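Filed under: Student Work > Food & Community

Who Eats the Fruit? A Semester of Snack Habits at Achterberg Hall
Paloma Esposito and Demyd Bilyk
25 March 2019

Our question was simple enough to get approved in one meeting: if you put free fruit in a dorm lounge, do people eat it? Our advisor, Verna Ostrowski, asked what we expected to learn. We said "habits," and she signed the form.

We handed out 60 paper diaries in December and asked residents to write down every snack for 2 weeks. We got back 326 entries we could read. A good many of the others were the word "chips" with a ditto mark under it, all the way down the page.
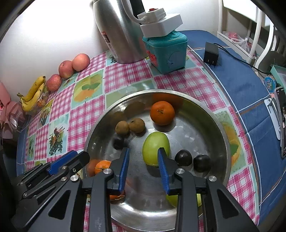
The diaries showed that people mostly snack late, and mostly while doing something else. Fruit did well in the afternoon and badly after dinner, when it had to compete with the vending machine. Anything that needed a knife was ignored. Peeling was a gray area – several residents said they liked citrus but didn't want sticky hands near a laptop, a concern that did not seem to extend to cheese puffs.

Romana Štěpánek let us interview her twice. She told us she always picks fruit when someone is watching. We have tried not to think too hard about what this means for our data.

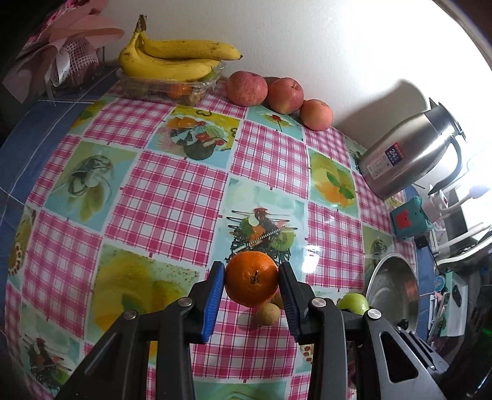 Did free fruit make people buy fewer snacks?
We can't tell from the diaries. Residents wrote down what they ate but often left the price column blank, and we had no diaries from before the fruit arrived to compare with.

If we did it again, we would collect a week of diaries first and make the price column bigger. We would also give people pens. Sherif Bennani filled in his whole diary in yellow highlighter, and Demyd typed it up by the window over one long weekend.

Recent student reports
- Laundry Room Wait Times at Tustine House
- Why the Prikura Bus Is Late
- Sleep and the 8 a.m. Lecture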